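Burkano Repair Hall Takes Old Servers for Second Use

By Dušan Kopecký, 1st March
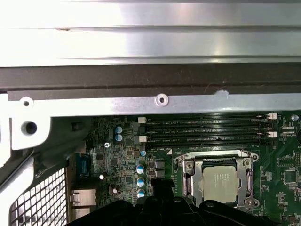 Memory and processors are checked first

The repair hall in Burkano has started to accept used servers from offices and schools in the Clesiveck district. The machines are opened, cleaned and tested, and the good ones are sold again for a low price.

According to the hall, 452 machines were brought in since September. Most of them are still complete, with the motherboard fixed in the metal chassis and the processor in its socket. The four memory slots on a board like this one are marked in small white letters, for example "DIMM4_CPU1", and the workers write the same names in the test report.

"People bring us a server and say it is dead," said the manager of the hall. "Very often one memory module is bad and the rest can work for years."

A full test takes some 10 hours. Machines which do not pass are taken apart, and the metal goes to the recycling yard in Wullar.

Owners must remove their hard drives before they deliver. The hall does not erase data at the moment, but it wants to offer this service later together with the company Rezende.

Servers can be left at the side entrance, 42 Station Road. Delivery is free of charge for schools.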